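The Long Wait for a Robot That Can Clear the Counter

My mother kept a drawer in her kitchen that she called the orchestra, for the noise it made when you pulled it open. Spoons, a peeler, skewers, a pair of scissors with one loose handle, three corkscrews (we were not a family that drank much wine). She could put her hand in without looking and come out with the thing she wanted. I have been thinking about that drawer a good deal lately, having spent most of January talking with people who would like a machine to do the same.

The question I started with was a simple one, and I'll admit it was a selfish one too. I am fifty-eight, I have a bad shoulder, and I would like to know whether something is going to come along and put away my dishes before I'm too old to enjoy it.

Dalia Ots laughed when I asked her. She runs the manipulation group at Covow, a small company that writes control software for robot arms, and she gets the dishes question from her aunts, her dentist and the man who cuts her hair. "People think it's the walking that's hard," she told me. "Or the talking. I could give you a robot today that talks beautifully about your dishes. Picking one up, turning it over, and putting it where you like it to go, that's my whole career."

Much of that career is spent in kitchens that don't exist. Covow, like a good many outfits its size, builds its practice rooms on a computer, where an arm can drop a plate all night and there's never a thing to sweep up in the morning. Dalia's group has a project called Fang (it began with knives, she said, and then the name stuck to everything else) in which the arm has to take hold of whatever it finds on a countertop. She let me sit beside her with a mug of tea while she paged through a batch of tries.

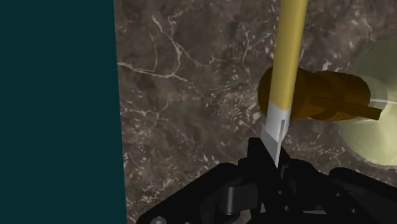 Getting a grip: a simulated gripper holds a yellow-handled tool by its metal end.

I asked her whether that was a good grip, and she gave me the kind of answer I came to expect from everyone in this line of work. It depends on what comes next. If you are passing a tool to another person, holding the metal end and leaving them the handle is plain good manners, the way we were all taught with scissors. If you mean to use the tool yourself, you're in trouble, and you'll have to set it down and start over. A child of six works this out without being told. The software has to be shown, or has to stumble onto it, and then it has to learn the same thing over again for a ladle.

There are 78 objects in the Fang collection at the moment, and Dalia can talk about most of them with the fondness and exasperation of a schoolteacher in June. Mugs are easy. Potatoes are easier than you'd think, as long as they stay put. Anything flat is miserable, since two fingers can't get under it, and anything with bristles or fuzz is worse in real life than on the screen, where softness has to be guessed at. Her team ran 1,724 attempts in the last round, and what she wanted to show me was the failures, which she finds much better company than the successes.

One of her colleagues, Ka-ming Kao, came to the company after years of cooking in restaurants, and I think he may have been the most useful person I met. He watches the arm the way he used to watch a new hire on the line. He wants to know where the knife is, where the other hand is (there is no other hand, which bothers him a great deal), and what's going to get bumped on the way past.

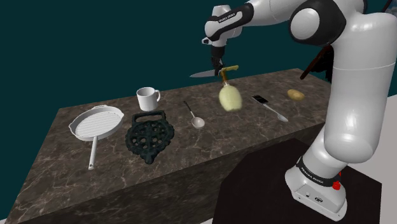
A cook, Ka-ming said, is always tidying the station while doing something else. You slide the pan back with your wrist, you tuck the spoon under the towel, you push the mug out of reach of your elbow, and you couldn't tell anyone afterward that you had done it. He tried once to write down every small movement that goes into slicing an onion and wiping up after it. He stopped at 15 pages, and he hadn't got to the wiping.

I went next to see how things look on a shop floor, where I had been told the robots were already winning. Wovberg makes hinges and drawer runners, and its plant manager, Reinaldo Trindade, walked me down a long aisle of arms that have been loading the same presses for years. They are marvelous. They are also bolted down and fed parts that arrive facing the same way every time, and when I asked whether one of them could clear off the workbench in the corner, with its coffee cups and rags and odd screws, Reinaldo looked at me very kindly.

"That bench is Wing-sze's," he said. "I couldn't clear it off myself."

Wing-sze Tsang, who keeps the presses running, told me she'd be glad of a helper that could fetch. She doesn't want her job done for her. She wants to be lying on her back under a machine, hold out a hand, and have the right wrench arrive in it, handle first. She has tested two such helpers so far. The first was slow and the second was fast but brought her the wrong size, and she went back to asking whoever was walking by.

So where does that leave my dishes? The most hopeful answer came from Ott Šimkus, who is building a kitchen arm at a startup called Postau and has the sunny temperament you would need for it. He figures that the first useful home robots will do one small chore, slowly, while we're asleep, and that we'll forgive them a lot for that. Loading the dishwasher at two in the morning, say, one fork at a time. He doesn't mind if it takes until breakfast. Dalia thinks he is underselling the forks.

I've tried since then to notice my own hands when I cook, and I can't say I recommend it, because I dropped an egg. But I did catch myself the other evening reaching behind a pan for the salt, moving the knife a few inches with my little finger as I went, and turning the salt cellar around so the lid would open toward me. I hadn't decided to do any of it. I called Ka-ming to tell him, and he asked me which way the knife had been pointing.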